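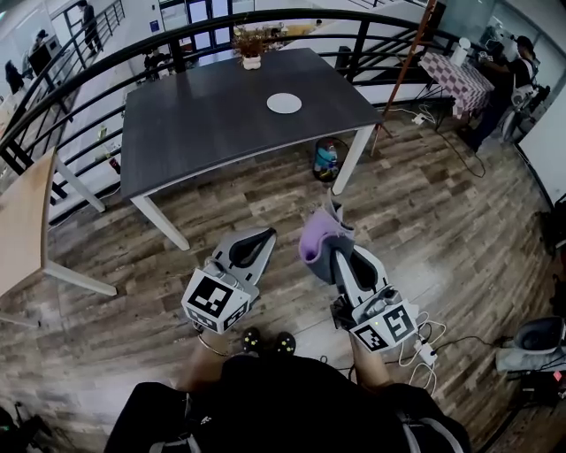 3 min read · 5 posters in this thread

Cloth demos with two hand-held grippers: how much mess do you leave in?
Handheld Demonstrations > Household Tasks

ilgin_polat
26/09/2018
Hello everyone, and thank you again for all the help with my calibration thread, I'm still working my way through the reading list! We've moved on to the table-wiping and cloth-handling set now, on the landing by the railing, with the dark gray table, one white plate and one little potted plant on it. So far we have 133 takes that I'd call good and a pile I can't make my mind up about.

My trouble is with how the cloth gets picked up. I've been pinching it wherever it comes naturally, so sometimes there's a fat fold bulging out of one side of the fingers (the lavender one does this constantly) and sometimes it's a neat little edge. Wojciech at our end thinks I should settle on one grip and stick with it. I like the variety, but I'm also the one who gets to throw takes away if I'm wrong, so I'd love to hear what the rest of you do before I carry on.

w_kwiatkowski
Since I've been named, I'd better defend myself (hi Ilgın!). I have nothing against variety. What I worry about is variety that comes from being tired. On the Edton set we let everybody grab towels however they pleased, and when we looked through the takes there were so many half-grabs and second tries mixed in that the policy learned to dither over the towel like somebody choosing a melon. We ended up cutting 281 takes and I still feel bad about the afternoons that went into them. Pick two grips, write them on a card, alternate. You'll have your variety and you'll know where it came from.

delyth_b
I'm going to disagree, Wojciech, with love. Two grips on a card gives you two grips, and then the first cloth that's lying funny has no example to go with it. I'd vary how the cloth lies on the table and let the person respond to that. Drop it from a bit of a height, don't straighten it, go. The grip will be different because the cloth is different, and that's the part you want in the data. Where I do agree is on second tries. If you miss, open, back right off and start the take over.

Ilgın, are you keeping the plate and the plant in the same spots the whole way through? I'd be moving those long before I worried about folds.

ilgin_polat
Ah, the plate. I've been a bit lazy there, I'll admit it. It's been in the middle of the table and the plant toward the far edge for most of the set. I'll start shuffling them.

I went and looked at the wrist view with all this in mind, and the gray piece stands straight up in the pads, which I can't really see from head height: 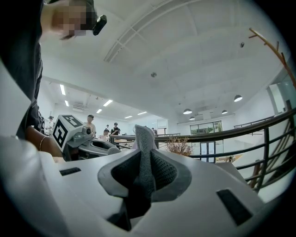

Wrist view: gray fabric upright in the fingers, other gripper and its marker cube to the left

So which of you would keep a grip like this one?

normunds_k
Keep it, I'd say. The wrist camera is the view that matters most in my setup, and here the fabric is nice and clear above the finger. What would bother me more is a cloth so large it covers everything, we had that with the Balberg bath towels and I wouldn't wish it on anyone.

Different question, though: does your tracking hold up in that hall? You've got big bright lights overhead and people walking about in the middle distance. I'd want the same task shot against a plain wall as well, maybe 30 takes, so you have something to compare with.

recep_t
Please don't lose the people, Normunds! I spent most of September on the Ateş set in a room with blank walls, and it was lovely and tidy, and then the first time a colleague strolled through behind the table everything went to pieces. A busy hall is worth having. I'd do the plain wall as a check and leave it out of training.

And a small practical thing, Ilgın: watch the white cables on the right-hand side. I'd clip them up your sleeve or along the forearm so they don't loop down, or sooner or later one will drag across the plate.

w_kwiatkowski
Recep's right about the cables, I've been saying it too. I'm still not sold on free-for-all gripping, Delyth, but dropping the cloth and leaving it is a good habit and I could live with that if the second tries are thrown out strictly. How many cloths would you use?

delyth_b
I'd go for 4, as different as you can find, and at least one with some stiffness to it. The Gisetti people had one tea towel for a whole set and it showed. A thick one, a slippery one, something with a pattern, and whatever that gray thing is!

ilgin_polat
Four it is, then. I'll drop the cloth, move the plate and the plant between takes, restart on a miss, and keep the pinched folds for now. Wojciech, I'll tag every take where the grip looks odd to you, so you can train with and without them and we can have this argument again with numbers. Cables tomorrow, I promise, as soon as I find the clips.

normunds_k
Could you post how the plain wall takes come out too? I'm curious whether the cube pose is any steadier there.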